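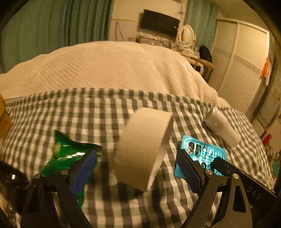
I've had the Ellitum hand grippers for a month now, and a few people have asked whether they're worth renting, so I'm writing it up once and will send everybody the link.

Ellitum is a kit from a small outfit called Vergara. You get two grippers, a charger, a pack of spare finger pads and a login for their upload software, Ikitent. You hold one gripper in each hand and pick things up with it, and the recordings go toward training robot arms. The rental is $250 a month with a deposit on top. You can also buy the pair outright, but I didn't look into that very hard.

I signed up through Carolina Mendes, who runs a small lab out of Drorkthorpe and needed recordings from ordinary homes. She pays by the accepted clip. I'd done some labeling work for her before and that was dull enough that I was glad to be on my feet.

The grippers come mostly put together. You fit the pads yourself. They slide onto the finger tips, and the first one took me a good ten minutes because the instructions show an older version with a different clip. After that it was quick. The body is black and the pads are blue and ribbed, and the ribs do help with packaging. Shiny snack packets were the thing I expected to fight with, and they were fine as long as I went for the crimped end. If I took them in the middle they bulged out of the jaws.

The jaws open wide enough for a fat roll of packing tape, but only across the narrow way. Standing the roll on its edge makes it easier to get at. Pill packs lying flat are the worst. There's nothing for the fingers to get under, so you end up pushing down on the cloth and scooping. I got there most of the time. Bottles on their sides are easy if you come in across the waist and annoying if you don't, as they roll.

I work on the bed. I tried the dressing table first, but it's covered in things and I'd have to clear the whole top every time. With a checkered cloth over the near half of the bed I have plenty of room, and I can get at it standing up. The downside is that the cloth creeps toward me and bunches up, so I pull it flat between rounds.
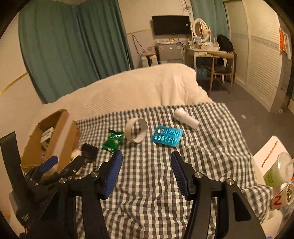
Using both hands is harder than I thought it would be. With one gripper I was comfortable by the end of the first evening. With two I kept knocking them together in the middle, and the outer plates are wide enough that you have to think about your elbows. Carolina told me to decide which hand was going to move and keep the other one still until it was finished. That helped more than anything in the manual.

Weight is okay. My wrists were sore the first few days and then they weren't. I have small hands, and the trigger is a bit of a stretch for me. There's a smaller grip listed on the Vergara site, sold separately, and I think it should be in the box.

Battery life is good. I timed one full charge and got 92 minutes of steady work before the low light came on, which is longer than I want to go without a break anyway. Charging is slow, so I put them on overnight.

Ikitent is the weak part. The upload stalls if the laptop goes to sleep, and it doesn't tell you. I lost an evening's worth that way – or thought I had. I wrote to support and got Jalen Gallagher, who had me open the local folder and start the upload again from there. Everything was still on the laptop. He answered within the hour and was polite about it, but there ought to be a warning on the screen. There's also no way to delete a single bad clip. You have to flag it and wait for their side to remove it.

I had one hardware problem. A pivot screw on the left gripper worked loose in the second week and the finger started to wobble. The kit has a tiny wrench for it and the fix took a minute. I check the screws before I start now.

As for money, around 4 evenings a week of this covers the rental and leaves me a fair amount over, but that depends entirely on who you're recording for and how many clips they turn down. If you don't have somebody lined up to take the recordings, I wouldn't rent it. Vergara doesn't find you the work, and their site could be clearer about that.

I'm keeping mine through December. Carolina wants kitchen things next, mugs and lids mostly, so I'll have to find somewhere other than the bed to do it. If anyone has used the smaller grip, let me know in the comments whether it fits the older housing.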